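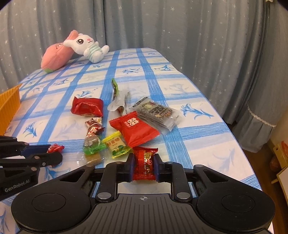 By Štěpánka Tóth

Why Dried Apricots Are Orange or Brown

An apricot is mostly water. Drying takes most of that water out. Bacteria and mold need water to grow, so a dried apricot keeps for months in a closed jar.

The fruit is picked ripe, cut in half, and the pit is removed. The halves are laid on trays with the cut side up. Then they go into the sun or into a warm machine called a dehydrator.

Once an apricot is cut, air reaches the inside. Parts of the fruit called enzymes react with oxygen in the air, and the flesh slowly turns brown. The same thing happens to a sliced apple.
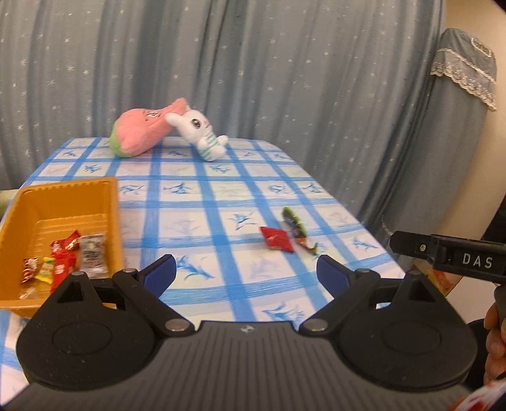

Some growers treat the halves with sulfur dioxide before drying. This gas slows the browning, and the fruit stays orange. Other growers leave it out, and their apricots come out dark brown with a taste a little like caramel. Some people are sensitive to sulfur dioxide, so check the label if you are one of them.

Drying does not remove the sugar. It stays in a smaller, lighter piece of fruit, and each bite tastes sweeter than a bite of fresh apricot.

To see the water go back in, put a few dried halves in a bowl, cover them with cool water, and leave the bowl in the refrigerator overnight. In the morning, compare one with a dry half from the bag.

Words to know
Enzyme: a substance in living things that makes a chemical change happen faster.
Dehydrate: to take water out.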